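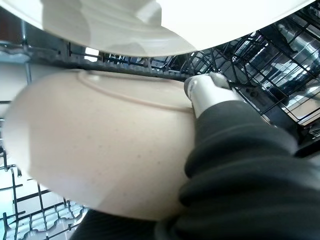 3/20/25

Glaze notes, speckled stoneware, Plirlow batch

Opened the kiln first thing. Pyrometer read 430 at the end of yesterday's shift, so the lid stayed shut overnight. Should have been enough time to cool evenly, and I heard no pinging when I lifted it. Still waiting to see on the large pieces. Delayed crazing got us in February and those looked fine on the first morning too.

Top shelf is good. The matte is matte all the way across, with no glossy patches near the elements. Specks are small and brown and spread well. They were larger and nearly black on the last firing, with halos. Only change to the body was the new bag from Ilside, which looks finer through the sieve. I did not change the soak or the cooling. If the next bag goes back to coarse we will need to decide whether to sieve it ourselves or live with two looks. I would sieve it.

Bottom shelf is a bit cooler, as usual. The color there leans gray and the surface feels dry under a fingernail. Not bad enough to refire. A metal spoon leaves a mark on those, though, and it doesn't rub off with a cloth. It came off with the mild abrasive cleaner. Someone eating soup out of one isn't going to do that after every meal. Top shelf pieces mark much less.

Things to try for the metal marking:
- a little more silica in the Plirlow base, keep everything else the same
- thinner coat on the inside, same coat outside
- clear liner inside and matte outside only (last resort, the rim line is hard to get clean)

I'd start with the thinner coat. It costs nothing and we can do it with the bucket we have. Dip time is four seconds now, counted out loud. Try two on half of the next tiles and label them on the back in oxide. Pencil burns off. I know that and did it again last time.

Foot rings. The wax resist went on cleaner this time after I let the pots sit longer before dipping. On a few of the bowls the ring still has pinholes along the inside corner, where glaze collects. Sponge that corner before it dries. The dinner plates don't seem to have the problem, I think because the corner is shallower. One plate stuck to the shelf at a single point and left a chip when I freed it. Ground the shelf back and put fresh wash on. Plate goes in the test bin.

Shrinkage. Measured against the plaster template and it's in line with what Ilside gives on the bag. The wide bowls came out slightly oval again. They all leaned the same way, so it is probably how they sit on the drying rack and not the throwing. The side toward the window dries first. Going to turn them at midday and keep plastic over the rims until the feet catch up. If that doesn't fix it, dry them upside down from leather hard.

Dishwasher test. Pieces from the February firing have been going through the staff kitchen machine every day with the mugs. No change in color that I can see against the control. The satin white has lost some of its feel and is rougher at the rim. The matte is holding up better than I expected. Left them in for another month.

Tindstead order. They asked whether the whole table setting can be in the speckled glaze. Plates, bowls and the small dishes, yes. I don't want to promise the tall pitcher until we have one through without the handle pulling away at the top. Total run would be 3,000 pieces if they take every size, and that is a lot of bottom shelf. Need to sort out the cool spot before we quote it – either a longer soak or leave the bottom shelf for bisque and lose the space. Worked out the kiln loads on the back page. It's tight even with the shelf in use.

Bennani still has not sent the replacement thermocouple. The old one drifts on the way up and then settles. Witness cones agree with each other, so I'm going by cones for now. Please put a full set on every shelf, including the bottom, and write down how they look before you throw them out.

Materials: silica is low. Wax is nearly gone. Plenty of tin. The big sieve has a tear by the frame – use the small one.

Next firing: thin coat tiles, one shelf of bowls turned during drying, pitcher with the thicker handle. Same schedule, no changes to the soak this time so we can compare.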